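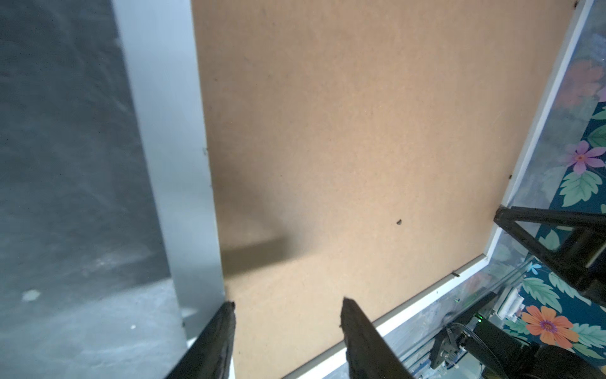 What fails first on a cheap picture frame? The fasteners on the back, in most of the frames we looked at, well before the glass or the corner joints.

Home | Issues | Authors | Submit | Contact

3.2 Backing boards and fasteners

Sample was 100 frames from the Rutthorpe lending collection, all hung at least once. Backs only in this section, fronts are in 3.3. Figure 4 is the common type: brown hardboard back, thin white border, small dark metal pieces at the edge. We group tabs, brads and clips together as "retainers" becuase the lenders do not separate them in their notes and we could not always do it either.

Each frame laid face down, retainers bent up, board lifted out, board put back, retainers pressed flat. One round. Stopped at 200 rounds or at the first snapped retainer. Nine frames reached 200. Most of the rest lost a retainer near a corner, where people tend to start prying (Katona, field notes). Bending with a coin was worse than a flat blade. Fingers not tested, too slow.

Figure 4. Back of a white-edged frame, hardboard panel in place. Small dark specks on the board face were not scored as damage.

Marks on the boards were a problem for scoring. A speck can be a hole, dirt, or a flaw in the board itself, and two readers disagreed often enough that we droped the category. Warping kept, measured flat on the bench with the retainers off. Softened board edges also kept, see Table 2. Swapping in a new board did not help when the retainers were already loose.

Received May 2022.

Related items
Jakab: Hanging hardware in small lending collections
Chrysikopoulos: Corner joints under repeated load
Cakent: Mat board and damp storage

This site uses cookies. By continuing you accept our cookie policy.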